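Tererholm tabletop work: progress to the end of May

Collection of demonstrations for the kitchen set has continued since the February report. The total now stands at 1,063 accepted episodes across 5 tasks. A further 106 were rejected on review, most of them for a dropped object or an operator restarting halfway through a movement.

Both arms are in use on the one table. The enclosure is lined with black fabric and keeps the light steady between morning and evening sessions. Operators move the objects to new starting places before each episode, and the order of the tasks is drawn up the day before by Anjani Yusof.

The first policy trained on the February data reached for the right object in most trials but released too early over small items. We have asked operators to slow down at the point of release. New episodes recorded this way are kept in a separate folder so that Pillai can train with and without them.

Spending is within the agreed amount. Two items are outstanding: a spare set of gripper fingers, and the storage contract with Tadine, which runs out in 3 weeks.

Next period: finish the tidying task, then start on pouring.

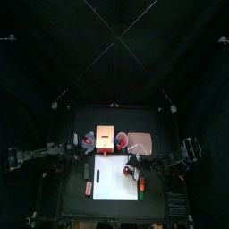

Wulan Ong replied that the storage contract could be extended on the same terms, and asked for the rejected episodes to be kept as well, with the reason for rejection noted against each one.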